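朱恩德维尔双臂工作站参观记

三月的行程里，朱恩德维尔（Jundedville）这一站排在最后。接待我们的是 Amissah 的应用实验室，主要看一台双臂工作站平时怎么架设、怎么保养、坏了怎么修。同行的大多是做设备维护的，所以讲解没有花时间放宣传片，签完到就直接下了楼。

实验室在一层，水泥地，白墙，办公桌和设备放在同一个大房间里。双臂工作站用的是铝型材一类的拼装思路，桌面、手臂底座和小架子各自独立，拆哪一样都不必动另外两样。带队的工程师说，这套东西搬过两次地方，第二次搬完以后他们把所有紧固件的位置重新画了图，贴在工具柜内侧，之后再拆装就按图来。
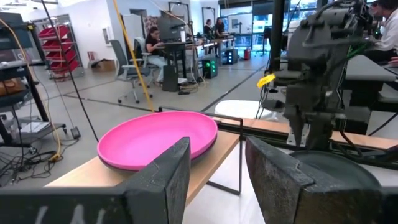
线缆是他们讲得最细的部分。手臂上的线分成两种，一种跟着关节走，一种从高处放下来。跟着关节走的那种最容易出毛病，坏的位置多半在腕部附近，因为腕部转得最勤，扎带又往往扎得太紧。现在的做法是每个关节两侧各留一段余量，扎带只扎到能用手指拨动的程度，剪口朝外。从高处放下来的线不受力，但要防着和手臂缠在一起，每次改动作程序之后，都得先用慢速空走一遍，人站在旁边看着线。

工作站目前跑的任务是取放盘子和碗一类的圆形餐具，客户是一家叫 Zilleo 的餐饮设备公司。选圆形件的理由很实际：没有棱角可以对位，边缘又薄又滑，夹指稍微歪一点就能看出来。用工程师的话说，拿它来检查手臂的状态比拿量块还灵。

标定每次开工前做一遍，换过夹指以后再做一遍。步骤不复杂，两只手臂先各自回零，然后轮流去碰桌面上的几个基准点，软件比较读数和上一次的差值。差值超限就不许开工，先查底座螺栓，再查夹指，最后才怀疑关节编码器。这个顺序是吃过亏以后定下来的。早先有一回读数老是飘，他们把腕关节拆开查了一整天，结果是底座有一颗螺栓松了。

我问底座螺栓多久紧一次。答复是每周，用定扭矩扳手，紧完在螺栓头和底板上划一道漆线。以后只要看漆线有没有错开，就知道松没松。这个办法我们厂里也用，只是没有坚持每周做。

两臂同时工作时还有一个避让的问题。公用区域由软件上锁，一只手臂进去，另一只在外面等。上锁的范围起初设得太大，两只手臂大半时间都在互相等，后来一点一点缩小，每缩一次都要重新跑一轮慢速测试。

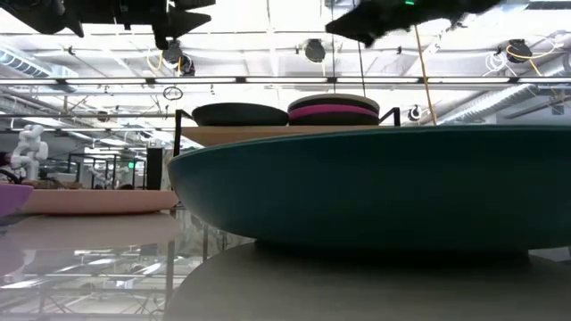 本页最后更新：2021年3月

夹指的更换周期问的人最多。他们没有按天数换，而是按循环数记，控制器里有一个计数，换新时清零。上一副夹指用了 1,244 次循环就换了，比预期短，原因是夹持力设得偏大，指面的纹路磨平得快。调小以后，现在这一副在我们参观时已经走到 677 次，表面已能看到磨痕和划痕。旧夹指不扔，装袋写上循环数，留着和新的对比。

换夹指的过程当场演示了一遍。先按急停，再断气断电，等控制柜上的指示熄灭，然后松两颗螺钉，整块取下。装新件之前用无尘布擦定位面，工程师特别提醒不要用带绒的抹布，定位面上粘一根线头，指尖那里就能差出肉眼看得见的一截。螺钉上好以后不马上标定，先让夹爪空开空合几十下，使各处贴合，再去做标定。整个过程不到一刻钟，中间没有用到特殊工具。

润滑和除尘安排在每月一次。关节本身是密封的，不加油，需要加的只有夹爪里的直线导轨，一次只点一小滴。加多了会吸灰，还会滴到工件上，对餐具来说这是不允许的。桌面用清水擦，不用溶剂，溶剂会让台面发花，影响相机识别。说到相机，他们的镜头每天擦，用气吹和镜头纸，支架上同样划了漆线。相机一旦挪位，哪怕只有一点，手臂的落点就会整体偏过去，而且偏得很均匀，不容易当场发现。

桌面中间那片白色区域反光，这一点有人提出来。工程师承认反光对识别有影响，灯开得全的时候，浅色的盘子边缘不太好找。他们试过换哑光贴膜，识别确实好了，但贴膜用不了多久就起边，又卡住过一次夹指，后来揭掉了。目前靠调曝光应付。

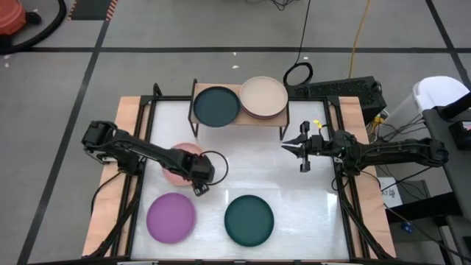 Florencia Paredes 在页面下面留言说，反光的问题她那边也碰到过，哑光贴膜起边多半是切边时留了直角，把四个角切成圆角，再用热风枪压一遍边，能撑得久很多；另外她觉得按循环数换夹指的办法好是好，但最好把每次的夹持力也一起记下来，否则两副夹指的数字没法放在一起比。

这条意见我转给了对方，他们回信说夹持力其实有记录，只是存在另一个日志里，打算下一版合并到同一张表。贴膜的事他们愿意再试一次。

再说故障记录。实验室给我们看了一本纸质的登记簿，从工作站启用开始记，到现在一共 204 条。大类上，线缆和接头的毛病占了将近一半，其次是夹指，真正属于手臂本体的很少。每条都写现象、处理办法和停机时间，处理人签名。我翻了几页，有些条目写得很短，比如“右臂报警，重插腕部接头，恢复”，后面隔几天又是同一条。工程师说这种重复出现的就要当作没修好，第三次出现时必须换件，不许再重插。

备件柜里常备的有夹指、腕部线束、接头、扎带和一套底座螺栓。关节模块不备，太贵，坏了寄回 Ulau 的维修点，来回大约三周。这段时间工作站只用单臂跑，程序里留了单臂模式，节拍慢一些，但不用全停。

参观从上午十点到下午一点，午饭自理，附近只有一家面馆。想去的同行可以在十一月那一批报名，报名时把自己关心的设备问题写上，对方会提前准备。进实验室要穿包脚的鞋，长发要扎起来，挂绳胸牌进门前摘下。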